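Home | Stories | Poems | Letters | About

The Room at Durnthorpe

Apolline Delaunay came to Durnthorpe in November, with one suitcase and a letter from her aunt. The letter was short. It said that the house was sold, that the piano was already gone, and that Josiane Besson had the key.

Josiane lived across the lane. She gave the key without any question and then stood in the rain, as if she had still something to say.

"She waited for you three summers," she said finally.

"I know," said Apolline. "I was in Trirnosmont. I had work."

It was true, but it sounded small in the rain.

She slept in the back room, where she had slept as a child. The bed was shorter than she remembered. At night she heard the river, and she thought of her aunt walking to the ferry with 400 francs sewn in her coat, at 21 years old, to marry a man called Ferrand. He was not at the landing. Her aunt had always told this story laughing, and Apolline had always laughed also.

She ate little, a bit of bread at the window, and let the bell of the church tell her the hour.
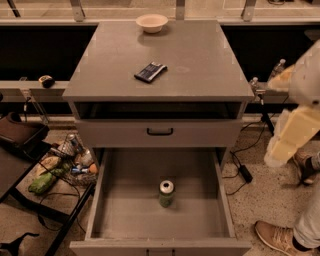

The Second Evening

Josiane came with soup. They sat in the kitchen on two boxes, and the soup was too salty, and they finished it.

"He did come," said Josiane. "Ferrand. One day late, because of the snow. Your aunt saw him from the window of the inn and she didn't go down."

"Why not?"

"I asked her this all my life. She said that in one day she had got used to the idea – and it was a good idea."

Apolline went upstairs and looked for the letters until it was nearly morning. She found buttons, a ferry ticket, and a photograph of a dog. She kept the ticket. Then she sat on the floor and cried a little, for the dog mostly, whose name she could not remember.

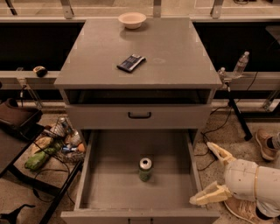

The grey cabinet, with a drawer open.

In the morning she brought the key back across the lane. Josiane was hanging out her sheets.

"Gendska," said Josiane, with a peg in her mouth. "The dog. You were going to ask me."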